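Covering a Workbench Without Regretting It

A bench top collects everything you'd rather it didn't, and then it collects whatever you were looking for last week. I have been through oilcloth, cardboard and a shower curtain with ducks on it. The ducks went first.

What I use now is a printed fabric mat. Buy one smaller than the bench, so you keep some hard surface for anything hot or oily. Wash it before you trim it. I didn't, and my 71-inch mat now fits a bench I don't own.
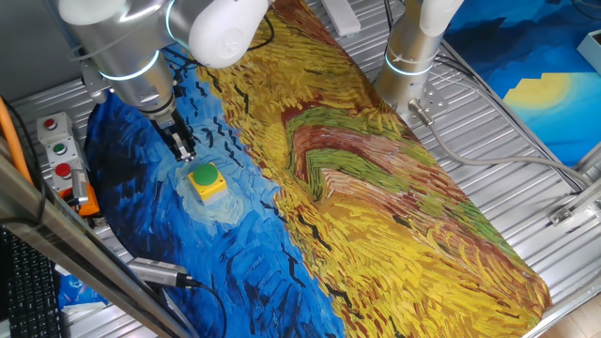
Pattern matters more than you'd think. Plain gray hides dirt beautifully, along with every washer you drop. A busy print is worse for small parts. On a Van Gogh-style wheatfield like this one, a green push button on a yellow base stands out fine against the blue sky, but I wouldn't care to hunt for a brass screw over in the yellow and ochre brushstrokes. Put little things on the sky side — or in a jar lid, if you're the organized type.

Slotted aluminum tops need a vacuum along the grooves every February, or whenever guilt strikes. Use the crevice tool and put an old sock over the end if you want your screws back. Mekdes Chala swears by a dry paintbrush instead, and her slots are cleaner than mine.

Keep the power strip off the fabric, and coil spare cable where your elbow doesn't go.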